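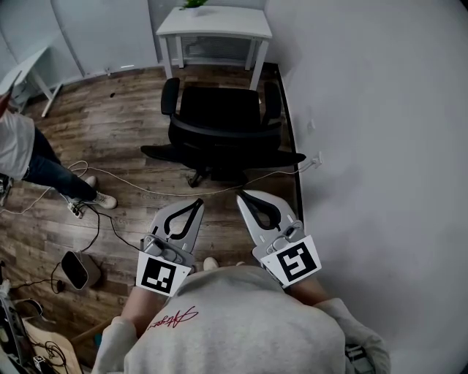

I have been trying, for the best part of a month now, to decide whether I like the Larkus, and I think the fairest thing I can say is that I like it a good deal more than the brochure made me expect to, and a good deal less than my friend Sevim Gündoğdu does. She bought hers in July and has not stopped talking about it since. If you have sat next to her at any sort of dinner you will know all this already, and I can only ask you to bear with me.

For anyone who hasn't, the Larkus is a kit. You get a pair of hand-held grippers with printed square markers on them, a head camera, the software, and a year of what the makers call task support. You put the thing on, you do a job with the grippers in place of your fingers, and the recordings go towards teaching a robot arm to do the same job later. The kit is £900, and the support after the first year is £19 a month. That is not pocket money, but it is a great deal less than the arm itself, and I think it was clever of them to sell the cheap half first.

My complaint, and I do want to get it out of the way early, is with the word "effortless". It's on the box, it's on the website, and Areti Alexiou, who was very kind to me on the telephone when I couldn't get the left jaw to calibrate, used it twice. Well, it isn't effortless! Picking up a tea towel with a pair of mechanical jaws is the sort of thing that makes you feel you are wearing oven gloves on somebody else's hands. My forearms ached for two days after my first proper session, and I am a person who digs an allotment. I'd have been perfectly happy to be told this. People who buy a kit like this one are not frightened of a bit of work (they have, after all, chosen to spend their evenings tidying a room very slowly), and I can't see who is helped by pretending otherwise.

The other thing I would grumble about is space. The booklet asks for a clear patch of floor and suggests a spare bedroom will do, and perhaps it will if your spare bedroom isn't full of flex, chargers and other people's legs. Anything you have to walk round with your hands full wants more room than you'd think, and furniture on castors has a way of wandering off just as you've got the jaws lined up. I would add a page on cables, too. The booklet gives fourteen to software updates and not a line to where you put your feet.

Now for the praise, and there is plenty of it. The grippers themselves are lovely things to hold, well balanced and sensibly shaped, and the looped finger pads give in a way that the hard tips on the rival Bristetti set simply don't. I borrowed a Bristetti from Nattawut Thongdee for comparison and gave it back sooner than I'd promised. The Larkus software is also wonderfully forgiving. If you fumble, you say "again" out loud and it marks the place, and you carry on without having to go and find a keyboard.

What I keep coming back to, though, is who ought to be doing this work and what they ought to get for it. At present you pay the makers, and the makers keep a copy of what you record unless you go into the settings and tell them not to. I think that is the wrong way round. A person who has spent an evening showing a machine how to move a chair has made something, and it would cost very little to knock a few pounds off their support in return. Athina Fragkou put this to the firm in writing and had a polite reply saying it was under review. I hope it is, and I hope they hurry up, and in the meantime I shall go on using mine with the sharing switched off.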